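## 4. Setting up the review log (Trurkier desk edition)

Do this before anyone asks the tool for a decision. Takes one sitting if you have the admin key on hand.

You need:

- admin key (Lejla Hoxha keeps the spare)
- your list of decision types
- the Brurnska export folder, empty

**Steps**

1. Open Settings > Accountability. Turn on **Named reviewer**. Every automated decision now needs a person's name against it. No shared logins.
2. Set **Hold time** to 36 hours. Shorter works but people start clicking through.
3. Pick your decision types. Start with refusals only. Approvals can wait till the log is running.
4. Under **Reasons**, switch from "score" to "plain text". A score tells the applicant nothing.
5. Save. Wait for the green tick before you close the tab, it dosen't autosave.

**Caution:** don't import old decisions at this stage. The importer stamps them all with your name. Rin Aoki spent a morning undoing 1407 of them. 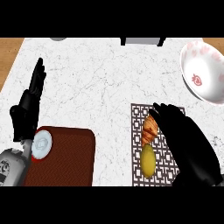
6. Run the sample batch. 100 cases, loaded from the Kalniņš set. Expect a few to stop with code 132, meaning no reviewer assigned. Assign one, rerun.
7. Open any refusal and read the reason out loud. If you wouldn't say it to the person's face, go back to step 4 and edit the template.
8. Export to the Brurnska folder. Check the reviewer column is filled all the way down.

**Note:** "Override" and "Appeal" are seperate buttons. Override is staff changing the result. Appeal is the affected person asking for another look, and must go to a different reviewer. The system won't stop you sending it to the same one. Check by hand.

**Note:** Pranduvgate users, your hold time is under Queue, same setting.

**If the log stays blank:** sign out, sign in, repeat step 1. Still blank, send Lejla the export file and the time you ran it. Leave the tool off meanwhile.

Next: section 5, who can see the log.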